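The Option

The contract for Prarberg ran to 107 pages, and Fadi Saliba read it at the kitchen table with a ruler under each line. Clause 14 gave the producer an exclusive option on his screenplay for a term of 18 months, with one extension of 12. Clause 15 set the option fee. Clause 16 defined "Writer" in a way that took up most of a page and appeared to include his heirs.

He initialed nothing. At 4 p.m. he called Iestyn Gethin.

Gethin had represented him for two films. The first had played at festivals and recovered its sales costs. The second, Shboul, had been financed by four territories and delivered over schedule, and the completion guarantor still sent letters about it. Gethin kept the letters in a binder and did not forward them.

"You've read it," Gethin said.

"To page 61."

"What's on 61?"

"Turnaround."

Gethin turned pages at his end. Turnaround was the provision under which the rights would return to Saliba if the film wasn't in production by a set date. In the draft the date was measured from the approval of a budget. The budget was to be approved by the producer. There was no deadline for approving it.

"So the clock never starts," Saliba said.

"It starts when they say it starts. I've marked it. They'll move it to the exercise date."

"And director attachment?"

"They'll consult you in good faith."

"On what?"

"On who directs."

Saliba laid the ruler across the page. Prarberg was the story of a surgeon who goes back to the town where he trained and is asked to operate on the man who had him dismissed. He had written it in eleven drafts. He had drawn the operating room to scale, and he had sat through recordings of practice procedures until he could name each instrument before it was used. The hospital sequence ran nine minutes and had no dialogue. Every reader's report had flagged it.

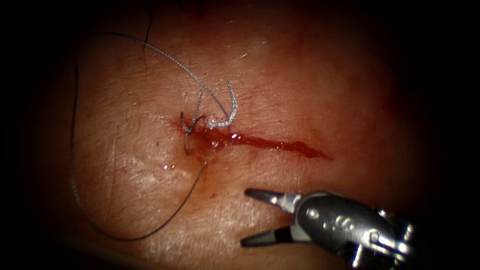

Incision on a curved pad of skin-like tissue.

"They want the nine minutes cut to two," Gethin said.

"That isn't in the contract."

"It's in an email. I didn't want you reading it first."

"Whose email?"

"Zuvix. Their head of development. She's polite. She says the audience will have understood by the second stitch."

Saliba took this down on the back of page 61, with the time of the call. He had kept notes of this kind since Shboul, when a conversation about a car park had become a dispute about the whole third act.

"Is there another buyer?"

"Imia read it in December. They liked it. They have no money until their fund closes, and the fund was supposed to close in December."

"What would they pay?"

"400 for the option. Against a proper purchase price, and you attached to direct. It would be in writing, first page."

"Four hundred."

"Yes."

Saliba looked at the fee in clause 15. It would cover the rent through the extension and part of the tax bill from Shboul. He copied both figures into a column, then added his months of rent below them and drew a line. He did not do the subtraction. The kettle had switched itself off some time before, and he got up and switched it on again.

"If I sign with Zuvix, can I shoot the sequence long and cut it later?"

"If you're directing."

"If I'm directing."

"Final cut is theirs. You'd get two previews and a set of written notes. They'd have to read your notes. They wouldn't have to answer them."

A truck was reversing in the street. Saliba waited until it had finished.

"Send me the Imia pages," he said.

"There's only one page."

"Send me that."

It arrived before the water boiled. It gave the title, his name, the sum, and the words "to be directed by," followed by his name again, spelled Salibah. He corrected it in pencil, initialed the correction, and put the ruler back under the first line.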